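Speaker notes -- Sorting small goods on a cloth-covered table
Elcombe toy library, storage and packing session, Feb 27, 2023
Speaker: Luana Macedo. Questions taken by Josué Sampaio.

Slide 1. Title
Leave up while people find seats. Mention that the handout has the box sizes on the back and that the talk covers the sorting table only. Shelving and labels are Gilmar Honorato's part, after the break.

Slide 2. What we store
Catalogue stands at 2,511 loose items. Of these, 1,273 are plain wooden pieces: blocks, cubes, short lengths. The remainder is balls, pegs, play food, odds and ends from sets that lost their box years ago.
Loose pieces take the most time per item. A jigsaw comes back in its own tray. A block comes back in whatever the family had handy.
Do not read the table on the slide aloud. Point to the first row and move on.

Slide 3. The old method
Bare bench, one deep tub. Everything tipped in, sorted by hand, tipped out again. Two faults.
First, blocks slide and roll on a hard top, and small ones end up on the floor.
Second, unfinished timber is close in colour to our old bench top. Pale pieces were missed and put away late.
Faustine Lefèvre logged the misplaced pieces for December: 51. Give the number, pause, then go to slide 4.

Slide 4. Cloth and open boxes
The change is small. Put a cloth down, set open boxes on it, sort from cloth to box. Green suits us: pale timber shows up well against it, and so do most painted pieces.
Points to cover on the cloth:
-- Washable fabric, one colour, no print.
-- It need not be ironed. Folds will hold a small cube in place on a tilt. Deep folds hide pegs, so run a hand across before closing up.
-- Cut it larger than the sorting area. A short cloth creeps.
Then show the next three without much talk.

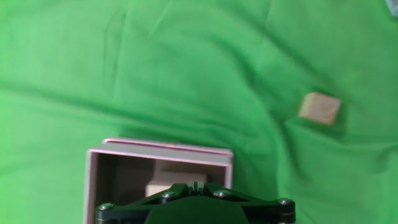
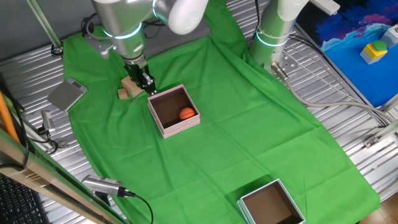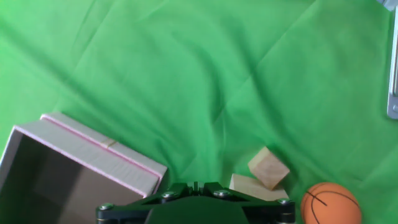 Open pink-rimmed box on the green cloth, with plain wooden pieces.

Slide 5. Points to draw out
Start with the first picture: the single cube. It sits at an angle on the cloth and is easy to pick out, light top face against the green. If someone at the back cannot find it, it is to the right, past the box.
Second picture, the wide view. A pink box and a light blue box, well apart. The small orange basketball is in the pink one. The blue is empty. Spacing matters here. Boxes set side by side invite the wrong drop, and at our old bench that was a good share of the errors.
Third picture: two unpainted blocks just right of the box. Note the bit of tan tape near the rim. On our own boxes we tape early, before a wall splits, and replace the box when the tape starts to lift.

Slide 6. Choosing boxes
Open top, no lid. Lids get put on half-full boxes and the box is then counted as done.
Low enough to see the floor of the box from a standing position. Brown interiors are dim under side lighting and a pale block in a corner can look like part of the wall. Move the lamp before blaming the box.
Coloured rims are enough for identification. We tried fully coloured boxes from Plutberg and found no difference in sorting errors. Cost was higher. Someone will ask by how much; the invoice is with Daiane Guimarães.
Assign one colour to one category and write it on the wall. We changed ours twice in the first month, and I do not recommend it.

Slide 7. Order of work
1. Clear the cloth and check the folds.
2. Place the boxes, with a forearm's length between them where the table allows.
3. Put out one small batch. Do not tip a full tub.
4. Balls first. They roll, and a ball left on the cloth will find the edge.
5. Large blocks, then small.
6. Anything unidentified goes to the tray at the end of the table. Do not guess.
7. Box to shelf when the floor of it is covered.
Step 4 gets argued about. Gilmar prefers blocks first. Either order works if the batch is small enough.

Slide 8. Trial figures
One trial, at the Gullusden branch, 800 pieces, same two sorters throughout. Time fell slightly. Misplaced pieces fell more than that. State plainly that this was a single trial with no repeat and that the sorters knew what was being measured. The chart has no error bars for that reason.
If short of time, skip the chart and give the result in a sentence.

Slide 9. Still open
-- Whether a heavier cloth would need less straightening.
-- What to do with half-sets. Falcão branch keeps them together in bags; we split them by type. Both catalogues are a nuisance to search.
-- Box life. Cardboard is cheap and light but the corners go soft with handling.

Questions
Likely ones: why not trays with dividers (cost, and large blocks do not fit the cells); whether dark cloth works (yes for pale timber, poorly for dark pegs); how often to wash (monthly here).
Josué has the microphone. Finish in time for the tea trolley, then hand over to Gilmar and leave the clicker on the lectern.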